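Subject: Re: [teleop-users] Hand guiding or remote for wiping and clearing tasks?
From: Kamrul Begum
Date: 20/08/2018

On Monday Danish Lodhi wrote:
> We recorded 48 runs by remote control and the policy clears
> a table fine. I'd say up to 443 would cover any household
> object. Has anyone got a reason to bother with hand guiding?

Danish, I have two, and I don't believe the 443 either. Clears whose table? Yours at Kedgate had cups and one sponge on it. Try a hammer, a steel bowl, a can on its side and a clear pane held up on a slant with crumpled tissue by it.

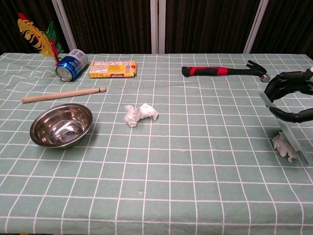
1. Clear things. Through the remote view I can't judge where the lower edge of a pane is, so I guess, and the robot learns my guess. Guiding the arm by hand, I feel the contact.

2. Tissue. Every operator bunches it differently – Hooman's runs and mine look like two separate tasks.

Rogério will say the answer is 3,000 runs. Maybe. I'd want to see 19 good ones on objects you didn't choose yourself before paying anyone for that many.

Could you post the failures as well?

Kamrul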